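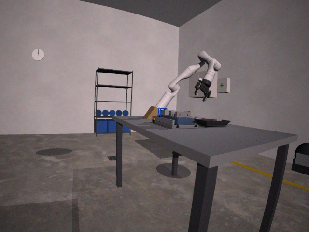

Página modificada por última vez: jueves, 18:20

¿Cómo comparar dos políticas de ensamblaje en simulación si el orden cambia con la iluminación?

Murali Raju

Buenas tardes a todos. El español no es mi lengua materna, pido disculpas si algún término no es el habitual.

Trabajo en una tarea de ensamblaje con un brazo simulado en Tralard. El brazo debe tomar las piezas de una bandeja y llevarlas al conjunto que está montado en el útil. Tengo 740 demostraciones generadas dentro del mismo simulador, y con ellas he entrenado dos políticas por imitación. La primera recibe solamente imágenes. La segunda recibe las imágenes y también las posiciones de las articulaciones. Todo lo demás es idéntico: la misma red visual, el mismo número de pasos de entrenamiento, el mismo tamaño de lote.

Para la evaluación he seguido el procedimiento que usan en el foro de Flerkard. Ejecuto 600 episodios por política, con un límite de 500 pasos por episodio, y anoto si la pieza queda colocada o no. En cada episodio se cambian la posición de las piezas en la bandeja, la dirección de la luz y la textura del suelo.

Mi problema es el siguiente. En la primera evaluación ganó la política que usa solamente imágenes. Repetí la evaluación con otras semillas y ganó la otra. Después fijé la luz en una sola dirección y volvió a ganar la de imágenes, con una ventaja más grande. Las sombras del brazo son bastante largas en algunas configuraciones, y sospecho que la política las utiliza para estimar la altura de la pinza, pero no sé cómo demostrarlo.

Mis preguntas concretas:

¿Es correcto fijar la luz para comparar, o estoy midiendo otra cosa?
¿Debo aumentar los episodios o cambiar la forma de compararlos?
¿Existe una manera sencilla de saber si la política depende de las sombras?

He leído la documentación de Tralard sobre semillas, pero habla de la reproducibilidad de la física y no dice mucho sobre la iluminación.

Muchas gracias de antemano.

Sqalli

Hola, Murali. A mí me ocurrió algo parecido con una tarea de inserción, y perdí bastante tiempo antes de entender de dónde venía la variación.

Empiezo por la segunda pregunta, que me parece la más importante. Por lo que escribes, cada política se evalúa con sus propias semillas. Entonces una política puede recibir más episodios difíciles que la otra, y la diferencia que observas contiene las dos cosas mezcladas. Te recomiendo generar primero una lista de configuraciones iniciales (piezas, luz, textura), guardarla en un archivo y ejecutar las dos políticas sobre exactamente la misma lista. Así cada episodio forma una pareja.

Con los episodios emparejados, los casos en que las dos aciertan o las dos fallan no informan sobre cuál es mejor. Los que interesan son aquellos en que una acierta y la otra falla. Cuenta cuántos hay en cada sentido y aplica la prueba de McNemar. Si los dos recuentos son parecidos, lo prudente es escribir que no has encontrado diferencia, y dejarlo así en la tabla.

Atención a un detalle: comprueba que el generador aleatorio de la iluminación no comparta estado con el de la física. En mi versión sí lo compartían. Cuando una política chocaba con el útil, el simulador consumía números adicionales y desde ese momento las luces de los episodios siguientes ya no coincidían. La lista guardada en un archivo evita este error, siempre que el programa la lea de verdad al comienzo de cada episodio (yo al principio la guardaba y no la leía).

Sobre la primera pregunta: fijar la luz es correcto si lo declaras, pero responde a una pregunta más estrecha. Te dice cuál política es mejor con esa luz. Yo presentaría los dos resultados por separado, luz fija y luz variable, y no haría un promedio entre ellos.

Para las sombras, lo más directo es intervenir. Toma la misma lista y ejecútala tres veces con cada política: con las sombras normales, con las sombras desactivadas en el renderizado y con las sombras proyectadas desde una dirección falsa, que no corresponde a la luz que ilumina los objetos. La física no cambia en ninguna de las tres. Si la política de imágenes pierde mucho en la tercera condición y la otra pierde poco, tienes un argumento razonable a favor de tu sospecha. Si solamente empeora en la segunda, puede ser que la imagen sin sombras sea demasiado distinta de las imágenes de entrenamiento, y en ese caso no podrías concluir mucho.

Pongo una vista de la fase en que conviene mirar esto, con la pinza encima de la bandeja y las sombras sobre la alfombra: 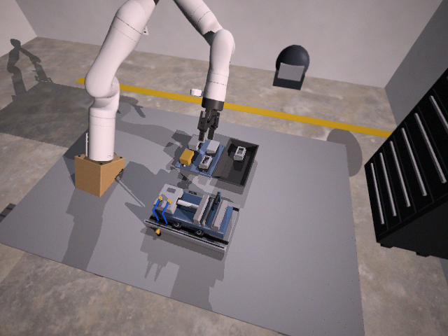
La pinza con los dedos hacia abajo sobre la bandeja azul; a la derecha, la bandeja negra con una pieza gris.

En esta fase compara también la altura de la pinza en el instante en que la política ordena cerrar los dedos. El éxito o el fracaso del episodio es un dato muy pobre. La altura de cierre es un número continuo, y si se desplaza de manera sistemática cuando mueves la sombra, lo verás con muchos menos episodios.

Umesham

Pon más episodios y ya está. 600 es poco si la luz cambia cada vez. Yo desactivo las sombras siempre y va más rápido.

Murali Raju

Gracias a los dos.

Sqalli, tenías razón con el generador. En mi código la luz y la física salían de la misma semilla y del mismo objeto, de modo que las listas se separaban después del primer choque. Ahora leo las configuraciones de un archivo y he repetido los 600 episodios con las dos políticas sobre la misma lista. Los recuentos de parejas discordantes son casi iguales en los dos sentidos, por lo tanto retiro mi afirmación de que una de ellas gana con luz variable.

La condición de la sombra falsa la ejecuté solamente con la política de imágenes. La altura de cierre se desplaza hacia abajo cuando la sombra queda más lejos de la bandeja. Me falta ejecutar la otra política con las mismas condiciones, y no quiero escribir nada sobre la comparación antes de tenerla.

Umesham, si desactivo las sombras en la evaluación pero no en las demostraciones, las imágenes ya no se parecen a las de entrenamiento. Tendría que volver a generar las 740. Puede ser una opción para más adelante.

Una duda que me queda: en los episodios que llegan al límite de 500 pasos sin cerrar la pinza no existe altura de cierre. Por ahora los excluyo y escribo cuántos son en cada condición. Si alguien conoce un tratamiento mejor, le agradecería la referencia.

Sqalli

Excluirlos e informar del recuento me parece aceptable, siempre que el recuento sea similar entre condiciones. Si con la sombra falsa hay muchos más episodios sin cierre, estarías comparando grupos distintos. En ese caso limita el análisis de la altura a las configuraciones en que la pinza se cerró en las tres condiciones, y pon el resto en una tabla aparte.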